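Setting up your first tabletop scene in the simulator

Stukmont robotics club, notes for new members

So you've joined the sim group and you've got the Rivas arm loading on your laptop without it falling through the floor. Well done, that was my first evening gone! Next job is giving it something to work on. I've built a fair few of these table scenes now (most of them bad) and this is how I go about it.

Start with a copy

Open the club folder, find the scene called Sama and save a copy under your own name. Please do the copy first. Last August I spent a whole evening moving things around in the shared one and everybody's practice runs broke at once, which made me very popular.

Get the table right

Put the table in before anything else and leave it alone once it's in. Check the height against the arm by driving the hand to the near edge and then out over the middle. If the elbow locks straight before you reach the middle, bring the table closer. I like mine turned at a slight angle to the wall, as it makes you write code that doesn't assume everything is square.

Add your objects

Go to the props list and drag things in, 2 at a time, pressing play in between. If you drop in ten at once and one of them starts buzzing and flies off across the room, you won't know which one did it (ask me how I know). Let each thing drop a tiny bit onto the table so it settles by itself. Don't push it down into the surface, the physics hates that.

For a first scene I'd pick a mix of shapes: something with a handle, something flat, something tall and thin. Mugs are lovely to practise on. Clear glass is a pain for the simulated camera, so put one in but don't make it your first target. The wooden artist's figure is in the props list too, and it's good for checking whether your path planning swings too wide, because tall things are what you clip first.

Check the marker

The square marker on the wrist is how our tracking script finds the hand, so it has to face the camera in your starting pose. Load the pose, look through the camera view and run the marker check from the Rusex menu. If it comes back with nothing, turn the wrist a little and try again. If it's still nothing, look at your lighting. I keep mine soft and even, since one strong lamp puts a shine across the white squares and the script gives up.

Save and test

Set the run length to 3000 steps, press play and go and put the kettle on. When you come back, everything should still be standing where you left it. If an object has crept along the table, put its friction up a notch and run it again. Mine usually take two or three goes.

Then save, write a line in the log with your scene name, and you can start on grasping, which has its own page. Bring your laptop charger!

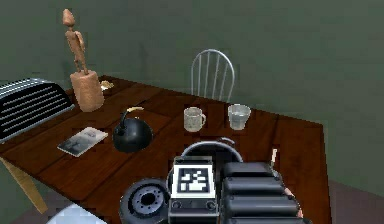

One of my table scenes in the simulator, with the wrist marker facing the camera.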